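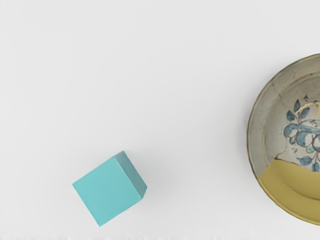

Start it again from the beginning, said a voice behind me, and don't touch the speed this time. So I started it again. I had been starting it again since lunch, and by then I could have run the Ploron program in my sleep (I more or less was).

Stories > Short Fiction > Club Night

Previous story Next story All stories Submit

The job sounded so easy when they read it out in July. Get the cube into the dish. That was the lot! The arm lived on the screen, the table lived on the screen, and the dish was one of those old mended ones with gold in the cracks, because our club leader had a soft spot for them and had spent a whole weekend painting it into the simulator. I thought it was a daft amount of bother for something we were only going to drop a cube in. Then I sort of fell for it.

We were the Fametti Road robotics club, and we had one rival worth losing sleep over, the lot from Deller. Deller had matching jumpers. Deller had won the Demchenko Cup 2 years running and their cube never so much as wobbled. We had a kettle and a program with 2,000 lines in it, most of them mine and most of them wrong.

My bit was the letting go. Picking up was somebody else's, and they were smug about it, but I'd asked for the letting go because I thought it would be the short bit. You open the fingers, don't you? Only you have to know how high you are first, and my sums for how high you are came out different every time I did them. I'd had the arm let go up near the ceiling. I'd had it try to post the cube through the table.

The rules gave every club 200 goes, scored by the machine, and you sent in your program by midnight on 03/10/2026 and that was you done. At teatime our practice score was 83. I went and stood in the car park for a bit and ate a whole packet of custard creams.

When I came back in I changed one number. I'm not going to pretend I knew why. Then I ran it, and the arm came over as it always did, and I forgot to breathe.

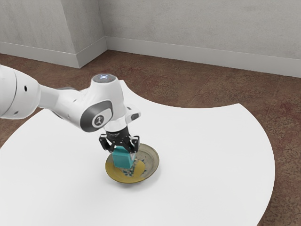 Lower, someone whispered, it wants to be lower than that before you open up, and someone else said no, leave it, Deller let go from higher and they're all right. And there was a proper row then, over my head, with me still in the chair. What does Deller do about the bounce? Who's seen Deller's code? Who's had my mug?

I paused it. I know you're meant to let a run finish, but I wanted a minute with it. I switched to the close-up view and had a look at the blue leaves and the gold, and I thought about whoever breaks a dish and then goes to all that trouble, when there are perfectly good dishes in the shops. Then I thought about my 2,000 lines, and felt a bit got at.

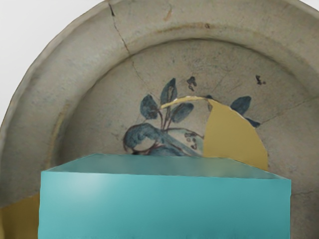
Midnight, nearly

I took my finger off pause. The row carried on without me, so I was the only one looking when the fingers opened, and I shan't tell you what the cube did, because I told them at the time and they all said I was making it up.

We sent it in with four minutes to go. I'd left my one number as it was. On the bus home I kept opening and shutting my hand over my knee, to see how high I'd do it from, and the woman across the aisle moved her shopping.

Filed under: Short stories, Robots, School and clubs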